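The Long Pavement at Dreltstead

A small gallery about one open space between two buildings 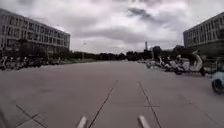 Savita Kandpal wrote to me after she saw the first version of this page: you always speak about the houses, but for me the place is the ground. I lived there for nine years and I could tell you which slab makes a noise under the foot. Please write something about the slabs.

So I will write about the slabs also. The picture on this page shows the open space under a very cloudy sky, with the long block on the left side and the second block on the right. I prefer it on gray days. When the sun is strong the paving becomes too bright and I cannot look at it for long.

The paving

The slabs are large and smooth, and the joints between them are thin dark lines. Two of these lines go far away and come closer to each other, as the rails do in a drawing lesson. There are some small stains too. My neighbor Bhuiyan says every stain has an owner, and he is ready to name them.

The old surface was asphalt and it had deep holes. In December the water stayed in the holes and became ice, and we walked along the walls like cats. The slabs were put down by a firm called Luleo, which worked here for 72 days. The noise of the cutting was terrible - I remember it better than I would like - but the ground has been flat from that time.

The left block

Rows and rows of windows, all rectangular, on a pale front. I lived behind one of them, number 274, and I still need a moment to find it from outside. My method was to start from the stairs and go up with the finger. Visitors never learned it, so I had to come down and wave.

The scooters

They stand in a row along the left building, and on the right side there is also a row of two-wheelers by the trees. There are no painted places for them. People put them close together, handlebar beside handlebar, and the person who comes home last must be patient. I had a small red one for some years. I sold it to a student, and she asked me if the mirror was original. It was not.

The right block

It is similar to the left one, and new people mix them up. The post for my flat went to the same number in the right block many times, and in this way I met Savita, who brought me 19 letters in one paper bag. The trees hide the lower part. In my first year there I could see the doors over the top of them.

The bus

The Luline bus stops behind the right block. From the stop you walk across the paving, and with heavy shopping it feels longer than it is. My mother used to rest two times on the way and blamed the potatoes.

If you also lived at Dreltstead and have older pictures, from the time of the asphalt, please send them to me. I would like to add them below the others.

Page last changed 31/08/2022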